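# Flestum

A plain-text parts log for people who build, fix and pass on desktop computers. One file per machine, readable in any editor, with a small script that checks the files for mistakes. 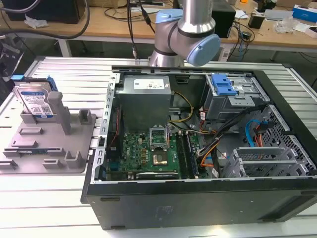

Nazmiye Gündoğdu wrote after the first release that the socket field ought to be required, and that a log without it is "a shopping list with dates on it." She was right, and it has been required since version 2. Old files without the field still load, but the checker prints a warning for each one.

## What is in this repository

- `logs/` – 113 machine logs, one per file
- `flestum.py` – the checker and the search command
- `fields.md` – every field, with allowed values
- `parts.txt` – the shared list of part names, 582 entries
- `old/` – logs in the version 1 layout, kept for reference

The logs cover desktop towers only. Laptops and all-in-ones were tried in March and dropped, as half the fields had nothing to go in them.

## Getting started

You need Python 3 and nothing else. Copy the folder somewhere and run:

```
python3 flestum.py check logs/
```

If all is well it prints the number of files read and stops. Otherwise it prints the file name, the line number and a short message.

To find every machine with a given part:

```
python3 flestum.py find "memory" "8 GB"
```

Search ignores case. It does not guess at spelling, so "heatsink" and "heat sink" are different searches. Use the spelling in `parts.txt`.

## A log file

```
name: brutard-04
case: mid tower, black
socket: LGA 1155
memory: 4 GB
memory: 4 GB
power: 450 W
drive: none
status: waiting
note: front audio header does not work
note: case screws in bag taped to drive cage
```

A field may appear more than once. Two memory lines mean two sticks. Order only matters for `note`, which is read top to bottom as the history of the machine.

`name` has to match the file name. The prefix is the shelf the machine was on when it was first logged: `brutard`, `drirkus` or `vasylenko`. These are shelf names and say nothing about who made the computer. A machine keeps its name when it moves to another shelf.

## Status values

- `new` – logged, not opened
- `open` – being worked on
- `waiting` – needs a part
- `done` – starts, passes the memory test, drive wiped
- `parts` – will not be rebuilt, take what you need
- `gone` – given away or recycled

Don't delete a log when a machine goes. Set it to `gone` and leave the file. Search skips these unless you add `--all`.

## How the data was collected

Most entries were typed in by Zübeyde Baysal from labels on the parts. Power ratings come from the label on the supply and were not measured. Memory sizes were read from the stick, then checked in the BIOS if the machine would start. Where the two disagreed, the BIOS value is in the field and the label value is in a note.

Purchase dates are left out. We had them for so few machines that the column was misleading. Serial numbers are left out too, and pull requests that add them will be closed.

## Known problems

- Nine logs have `socket: unknown`. Those machines have a cooler we could not get off without risking the board.
- Case descriptions are loose. "Mid tower" has been used for nearly everything.
- Some early drive sizes were rounded. A 500 GB drive may be logged as 480 or the other way around.
- The checker does not know which memory fits which socket and will accept a combination that can't exist.
- Files saved with Windows line endings pass the check but break `find` on the last field. Convert them first.

## Adding a machine

1. Copy `logs/blank.txt` and rename it.
2. Fill in what you can read. Write `unknown` for a required field you can't.
3. Run the checker.
4. Send a pull request with one machine per commit.

Required fields are `name`, `case`, `socket`, `power` and `status`. If a part isn't in `parts.txt`, add it in the same commit, in alphabetical order.

Please don't tidy other people's notes. Misspellings included, they are the record of what somebody found on the day.

## Changes

**2.1** (Fri 5 June)
- `find` accepts more than one term
- `parts` added as a status
- fixed a crash on empty `note` lines

**2.0**
- `socket` required
- repeated fields allowed, replacing `memory1`, `memory2` and so on
- version 1 logs moved to `old/`

## License

The logs and `parts.txt` are CC0. The script is under the MIT license, with the text in `LICENSE`.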